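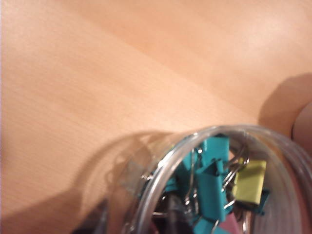

The training room at Drultum is on the second floor, above a bike shop, and by nine in the morning all six stations are running. Each has a table, a robot arm and a person guiding the arm through a small job with a pair of hand controllers. Each run is saved as one example. The company wants a system that can pick up ordinary office and kitchen things without being told where they are, and it is building that system one recorded attempt at a time.

Muthoni Muriithi runs the room. She came to the job from a pathology lab and organizes it the same way, with a log sheet on every table and a rule that nobody changes a setup partway through a batch. The task this month is binder clips: take one out of a clear plastic container and set it down on the table.

"People think it's the grabbing that's hard," she says. "The grabbing is fine. It's choosing which one to grab."

Clips tangle. The wire handles hook through each other and a pull on one can bring up three. They also shine, and the container is see-through, so the small camera at the wrist has to deal with reflections and with the grain of the table showing through the plastic. A person sorts this out without thinking. The model has to get it from examples, and it had 1491 of them for this task when I visited in July.

Peninah Rashidi recorded 78 the day before. She starts by looking for a handle that stands clear of the others, brings the gripper in from the side and lifts slowly. If a second clip comes along, she lowers both and tries again, and the whole attempt is kept. Early on, the team deleted those runs. Tumaini Mosoti, who trains the models, asked them to stop. His first version had only seen clean lifts, and when it snagged a clip it simply kept pulling.

Between runs the operator gives the container a shake. After every 200 examples the colours are mixed differently and the lamps are moved. Almost 900 of the clip recordings were made before anyone thought to move the lamps, and Mosoti now gives those less weight in training.

The work is tiring in the wrists and shoulders. Operators change over every forty minutes, and Rashidi does her paperwork standing up. Her next batch is teaspoons in a mug.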